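**Ticket:** left gripper drops cartons during bin transfer, Endham bench
**Status:** open, waiting on parts
**Opened:** 30/01/2022
**Affects:** left arm only, Vitik controller

**Problem**

We are comparing the Pirihi parallel gripper against our old one before we commit to it for the Tastport job. On the left arm it closes on a carton, lifts, and then the fingers open by a few millimetres on the way to the next bin. Light pouches mostly survive this. Cartons slip or fall. The controller logs "grip lost" and carries on with the move as if it still had the item.

The right arm has the same model of gripper and has not done it.

**Settings when it failed**

- Close force: 6 (controller units, not newtons)
- Hold delay after close: 300 ms
- Speed profile: default
- Firmware: as shipped in October, both arms

**Tried so far**

1. Power cycled the arm and the controller. No change.
2. Re-homed the gripper. Open and closed positions read correctly afterwards. Still dropped the next carton.
3. Copied the right arm's parameter file to the left. The only difference was the hold delay, which had been set to 2000 on the right arm, presumably by one of us during setup. With 2000 on the left as well, it drops less often but still drops.
4. Raised the close force by 2. It crushed a thin-walled carton and still opened during the move. Put it back to 6.
5. Reseated the cable at the gripper end. Ran well for a while, then the fault came back on a move that takes the wrist close to its limit.
6. Held the cable by hand, away from the wrist, and jogged through the same move. No fault. Let go and repeated it -- fault.

Item 6 makes me think it is the cable or the connector and has very little to do with force or timing. The loop under the gripper is short and gets pulled when the wrist turns.

Left gripper and bins on the bench:

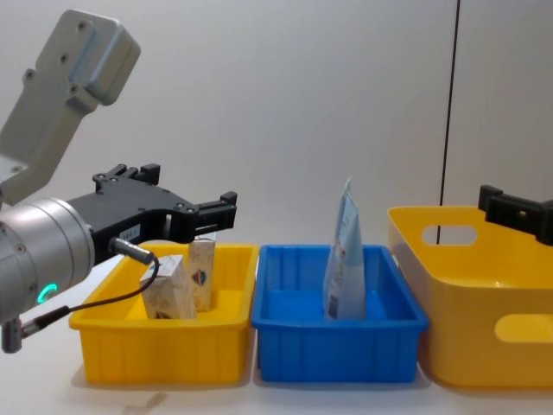
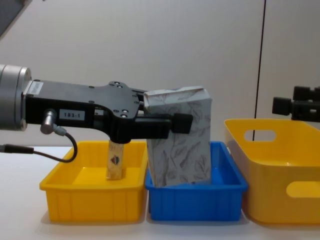

I have not swapped the two grippers over yet. It would tell us for certain whether the fault follows the gripper or stays with the arm, but it means recalibrating both sides, and I would like to try a longer cable first. One is on order through the usual supplier.

**Next**

- Fit the longer cable and clip it further back along the arm.
- Repeat the move from item 5 at the default speed, then slower.
- If it still opens, swap grippers left to right and repeat.
- Ask Vitik why the controller finishes the move after "grip lost". I would expect it to stop. There may be a setting for this but I can't find it in the manual.

Please don't change the force or delay on either arm until the cable test is done. Both are now on 6 and 2000 and I want to keep them matched. The comparison sheet for Tastport stays on hold for the left arm -- right arm results can go in as normal.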